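Report on the visit to the open day at Villarside
Practical project in Automation, second year
Submitted on Tuesday, September 8, 2026

1. Why I chose this visit

For the practical project every student has to visit one workplace or laboratory where automation is used and write a report on it. Most of my class went to the bottling plant, as it is near the college. I asked permission to go to the open day of the Zondine laboratory in Villarside, where they work on robots for household tasks. I have worked for two summers in a hotel kitchen, and I wanted to know how far such robots have come with the work that I did with my own hands.

The open day was free of charge but one had to register. I registered in January, when the list was opened, and received a confirmation with a group number. My group was number 7.

2. The building and the programme

The laboratory is on the first floor of a former furniture warehouse. On the ground floor there is a workshop where parts are cut and repaired, and visitors could only look into it through a glass door. We left our coats and bags downstairs and got a paper with the programme. It had a talk, a demonstration in the simulation room, a demonstration with a real arm, and time for questions. The whole visit lasted the morning.

The talk was given in the meeting room. The speaker explained that the laboratory has one main project at present, which is called Nuder. The purpose of Nuder is to teach a robot arm simple kitchen tasks, such as putting a plate in the sink, wiping a worktop or opening a tap. It is paid for partly by the laboratory itself and partly by Fülöp, a company that makes kitchen furniture and would like to sell kitchens in which such an arm can be fitted later.

I did not understand everything in the talk. The part on the mathematics was too fast for me and the slides were full of formulas. I wrote down the words which I did not know and looked for them at home.

3. The simulation room

This was the part that I found the most useful. I had expected to see many robots, but in this room there were only desks, screens and a rack of computers behind a partition. The guide told us that most of the work of the project is done here. A kitchen is built in the computer, with the worktop, the sink, the tap and the objects, and the robot practises in it.

The reason is mainly time. A real arm can try a task perhaps once in a minute, and after each try a person must put all things back in their place. In the simulation, the kitchen is put back by one command, and many copies of it can run together. On the day before our visit the computers had run 3000 tries of one task during the night. With the real arm in the same week they had made 67.

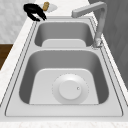
The guide also explained that the kitchens are not always the same. For each series of tries, the program changes something: the colour of the wall, the stone of the worktop, the place of the objects, the strength of the light. If the robot learns only in one kitchen it will be lost in the next one. I thought of my first day in the second hotel, where I opened every cupboard before I found the bowls.

We were allowed to ask for one change. Somebody in the group asked to make the worktop slippery, as if there was soap on it. The guide typed a value and started the task again. On the screen the cup went away from the fingers two times and was caught at the third time. It was explained that this value is called the friction coefficient, which we had in our mechanics course last year, so I was glad to see it used for something.

I asked whether the water is simulated too. The answer was no. Water needs very much calculation, and for the present tasks it is left out. The robot learns to turn the tap, but nothing flows. I wrote this down as one of the limits of the method.

4. The demonstration with the real arm

After a short pause we went to the second room. The arm was fixed to a steel table behind a yellow line on the floor and we had to stay behind the line. A member of staff held the emergency button in the hand during the whole demonstration.

The task was to take a plate from the worktop and to lay it in a basin. The arm moved more slowly than I had imagined. The first try was good. At the second try the plate touched the rim of the basin and the arm stopped by itself, because the force sensor had measured too much. The member of staff put the plate back and the third try was good again.

A visitor asked why the robot fails in the room when it has practised so many times in the computer. The answer was that the computer kitchen is always a little different from the real one. The surfaces are too smooth, the plates are all perfectly round, and the camera in the simulation never gets dirty. For this reason the last part of the training is always done with the real arm, with slow speed.

5. Questions and costs

In the question time most visitors asked about the price. The laboratory did not want to name a price for the arm. They only said that a new set of fingers costs 2000 euros and that the rubber on the fingertips has to be changed often. I asked what education is needed to work there. They take people from computer science and mechanical engineering, but also technicians, for the workshop and for the care of the arm. An internship is possible from the third year.

6. What I learned

Before this visit I thought that the programming of a robot is done beside the robot. Now I know that a large part can be done without it, and that the quality of the simulated kitchen is important for the result. I also learned that a failed try is recorded with the same care as a good one.

If I could repeat the visit, I would read something on simulation before and prepare my questions in writing. I would also ask to see how one kitchen is built from the beginning, for which there was no time. I have sent an e-mail to the laboratory regarding the internship and wait for the answer.

Recent reports
Visit to the bottling plant: filling and labelling line
Conveyor with light sensor, group work
Measuring the speed of a small DC motor
Greenhouse watering with a timer and two valves
Sorting table for screws, first part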